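Laundry and bedding: what a machine can take off your hands so far

Washing and drying have been automatic for decades. The steps before and after are still done by hand. The notes below cover bedding, ranked by how well a two-finger gripper copes with each step.

Sorting by color. Workable. A camera above the table separates whites from darks with few errors. Mixed prints should be set aside and sorted by a person.

Loading a front-opening drum. Workable with small items. A wet double sheet is heavy and twists around the arm. Load it first, by hand, and leave the pillowcases to the machine.

Folding towels. Slow but reliable if all the towels are the same size. Orlando Huanca ran 308 folds on a bench arm and logged 215 that needed no correction. Most of the failures came from picking up two layers at once. Shaking each towel flat beforehand cuts this down.

Fitted sheets. Do these yourself. The elastic pulls the corners in and there is no flat edge to start from.

Knitted blankets. Difficult. A knit stretches under its own weight, so a blanket lifted by one corner hangs longer than it measures lying down. Narrow fingertips can also snag a raised stitch. If you want to try it:

Clear small items off the blanket and the surface next to it.
Close the fingers on a thick edge or a rolled hem, never on a single cable.
Lift no more than 5 inches before moving sideways.
Set the blanket down before changing grip. 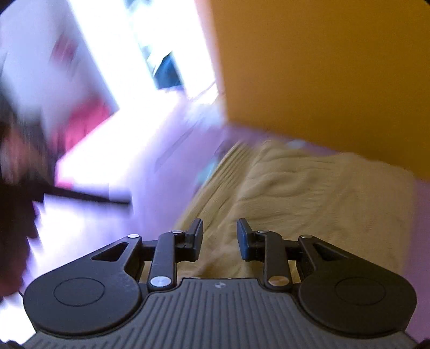

Open finger pads in front of a beige knitted blanket with a ridged edge.

Hui-mei Kong suggests folding knits in thirds on the bed, with no lifting at all: slide the edge across, release, repeat. This also works better by hand and leaves fewer stretched corners.

Storage. Stack knits flat on a shelf. Hanging them over a rail leaves a crease that neither hand nor machine will get out without steam.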